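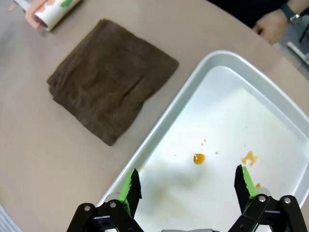
A folded brown cloth on a tabletop, with a patterned roll lying near it.

Drestbridge's cloth swap is coming back in February, and this time it gets the big room at the Keskin Hall!

The swap started out as a few tables at the back of the Ulilo Street library, where neighbors could drop off kitchen towels, napkins, pillowcases and fabric scraps they no longer wanted and go home with something different. Last winter's event filled the library's reading room well before lunch, and the line ran out past the bike racks. People stood in the cold with grocery bags full of curtains and seemed perfectly happy about it.

"I thought we would get the same faces as always," said Man-sik Seok, who runs the swap and teaches the beginner mending class at the library. "Then a man came in with his grandmother's tablecloths, all ironed, and wanted to know who would be cutting them up. He stayed for the whole day. He went home with a quilt top!"

By closing time 3,000 pieces had changed hands, up from 800 the year before. Whatever was left over went to the animal shelter on Konero Road, where old towels are always welcome.

Moving to the Keskin Hall means there will be space for a proper mending corner, with 9 sewing machines set up along the window side and people on hand to help with hems, torn seams and worn elbows. Anyone who has never threaded a machine is very welcome. Seok says the first-timers are his favorite part of the day, and he has promised to keep the buttonhole talk short (regulars will believe that when they hear it).

There will be a table just for cleaning cloths too, after so many people asked for one. Old T-shirts, flannel sheets and thin bath towels all make good rags, and the mending class will show how to cut and edge them so they hold up in the wash. A stack of them by the sink can take the place of a lot of paper towels over a year.

The rules are the same as before. Bring things clean and dry. Small holes and stains are fine, but please pin a note on them so the next person knows. Pillows, carpet and anything with a strong smell should stay at home. Each bag you bring in gets you a bag to fill, and if you have nothing to bring, come anyway -- there is a free table by the door, and it was piled high all day last year.

Children can try potato printing on plain cotton in the side room. The paint does wash off hands, though sleeves are another matter, so dress for it.

Doors open at 10 a.m. and the swap runs until 2 p.m., with the mending corner open the whole time. Entry is free. Tea and soup will be on sale in the kitchen, and the money goes toward thread, needles and getting the machines serviced.

Bags can be dropped off early at the library front desk during normal opening hours. Seok is especially hoping for wool blankets and denim this year, and he could use a few more ironing boards for the day. Anyone with one to lend can leave their name at the desk.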